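### 2.2 Sample handling

Soil was collected from the lower terraces at Divora and from the Caputo orchard, which has been grazed since the walls were repaired. Each plot gave 400 g of topsoil, taken with a hand auger after the leaf litter had been brushed aside. Stones and roots were picked out on site. Melis and Orlandini used the same method on the Jurkville plots, so the two sets can be compared directly.

Extracts were kept upright in racks (Figure 2) until the solids had settled, and were grouped by terrace. 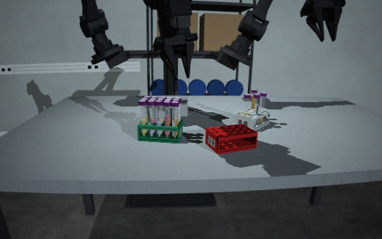

**Figure 2.** Rendered view of a bench with three tube racks. The green rack holds clear tubes with purple caps.

Nitrate was read within 5 days of sampling. Plots that flooded in August were sampled again once the ground could bear weight, and only the second reading is used in the tables. Two plots at Caputo were left out of the analysis, as lime had been spread there by the tenant shortly before our visit. Their pH values are listed in the appendix.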